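Storage & Small Spaces > Bathroom and Vanity
Thread: Cotton pads – leave in the zip bag or move to a box?

pellmarsh
Refill bags of square cotton pads. I buy the Bellent ones in bulk, 1000 to a carton, split into zip bags inside. The bag is fine until it is half empty. After that it won't stand, the pads turn sideways, and I pull out four when I want one. Is a lidded box worth the shelf space, or does it just add a step?

tern_and_gull
Box. A bag has no fixed walls, so the stack loses its shape as soon as the volume drops. Any rigid container with an inside width slightly over the pad width fixes that. Measure the pad first. Most complaints about boxes come from people who bought the box first.

oddlot40
Disagree. The bag seals and a hinged box does not. My bathroom has no window, and pads in a Hoshino flip-lid box picked up a damp smell by the second week. Same pads in the original bag, no smell. I went back to the bag and stood it in a mug.

tern_and_gull
That is a ventilation problem. A bag opened twice a day with wet hands is not a sealed environment either.

oddlot40
It is closer to one than a lid with a gap at the hinge.

pellmarsh
Bathroom here has a window and a fan. Humidity isn't the main concern. Getting one pad out with one hand is.

quillback
Then a hinged lid, definitely. Screw tops and lift-off lids both need two hands. Check that the lid stays up by itself when open. The cheaper ones fall forward, and you end up holding the lid with your wrist. Esa makes one with a stiffer hinge, but it's deeper than it needs to be and the last 40 pads are hard to reach.

dultport_dan
I do the transfer on the coffee table, on a tray. Cotton sheds, and lint on a tray can be tipped into the bin. Procedure, for what it is worth:

Open the box and set it on the tray before touching the bag. Take the pads out as a stack, fingers under, thumb on top. Don't pour. Poured pads land at every angle and you will square each one by hand.
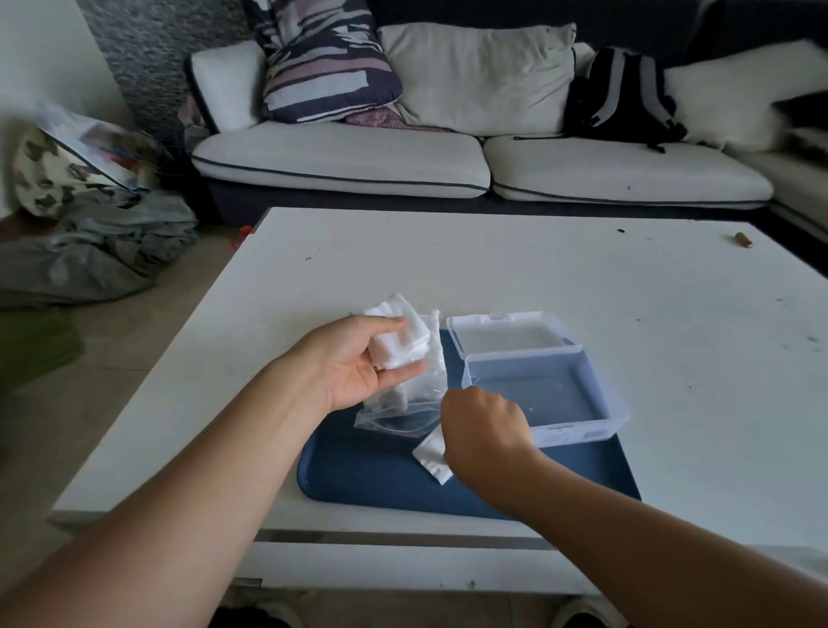

Keep the stack compressed until it is inside the box, then let go. It expands and holds itself against the walls. If it doesn't touch the walls, the box is too wide and you have the same problem you had with the bag. Fill to a finger's width below the rim so the lid closes without pressing on the top pad.

A dark tray is better than a white one for this. Lint and stray pads show up on it.

oddlot40
You handle every pad in the bag to save handling one in the morning. I don't see the gain.

dultport_dan
I handle the stack, not every pad. It takes 2 minutes on a Sunday and the box lasts until the next carton gets opened.

quillback
On the seal question – keep the surplus in the bag, press the air out, close it, put it in a closet outside the bathroom. Only the box lives by the sink. That covers the damp issue for most people.

oddlot40
That I can accept. Small box, short turnover.

tern_and_gull
Also wash the box between fills and let it dry completely with the lid up. Water stays in the hinge longer than anywhere else.

pellmarsh
Measured the pads and the shelf. A small hinged box fits with the lid fully open, a deep one hits the shelf above. Going with the small one, surplus stays in the bag in the hall closet. Will report back on the hinge.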